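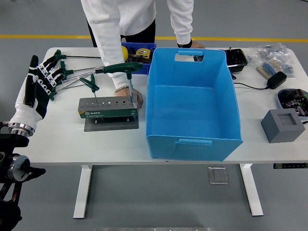 Section 4: Pairing the Genau crank sensor with the trackside timer

Read this section before the first session on a new bike. The sensor must already be fixed to the left crank arm as described in Section 3, and the timer must be charged.

4.1 Waking the sensor

1. Turn the cranks backwards two full turns. The light on the sensor flashes green.
2. If the light flashes red, the battery is low. Change it before going on.
3. Keep other Genau sensors at least 2 metres away while pairing. If several bikes are racked together, move the one you are working on into the track centre.

Note: the sensor goes back to sleep after four minutes without movement. Pairing has to be started again if this happens.

4.2 Pairing

1. On the timer, hold MENU until the word RIDERS shows.
2. Press the down arrow to reach the first free slot. The timer holds 31 riders.
3. Press SET. The timer searches for around 20 seconds.
4. Check that the number on the screen matches the last part of the number printed on the back of the sensor. If it does not, press BACK and search again.
5. Press SET to save.
6. Enter the rider's name. Names longer than the screen are shortened in the results list but kept in full in the export file, so Fergal Madigan will show as MADIGAN F.

Caution: do not pair a sensor while a rider is on the banking. The timer stops recording laps during a search and does not fill them in afterwards.
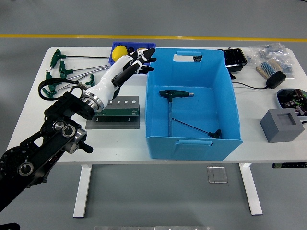

4.3 Setting the gear and crank length

The timer works out cadence from the sensor, but it needs the gear to compare cadence with lap speed.

1. From RIDERS, choose the name and press SET.
2. Enter the chainring teeth, then the sprocket teeth.
3. Enter the crank length in millimetres. The default is 165.
4. Press BACK to save – there is no separate save step on this screen.

Change these figures whenever the gear is changed. Old sessions keep the gear they were ridden on.

4.4 Team pursuit mode

1. Pair all four riders first.
2. Choose EVENT, then TEAM.
3. Add riders in starting order. Man one or woman one goes in the top line.
4. Press START on the gun, or connect the Mamani start gate lead and leave the timer on AUTO.

The team's finishing time is taken on the third rider across the line. To follow a different rider in training, change FINISH ON in the same menu.

Note: half-lap splits need a second timing strip on the back straight. See Section 6.

4.5 If a sensor is not found

- Remove and refit the battery, then repeat 4.1.
- Check that the sensor is not still paired with another timer. Delete it there first.
- Update the timer if it shows a version lower than 2.

Handbook text by Fraser Hepburn for Drosdale Track Timing.

This site uses cookies to remember your language and the manuals you have viewed. Accept all / Manage settings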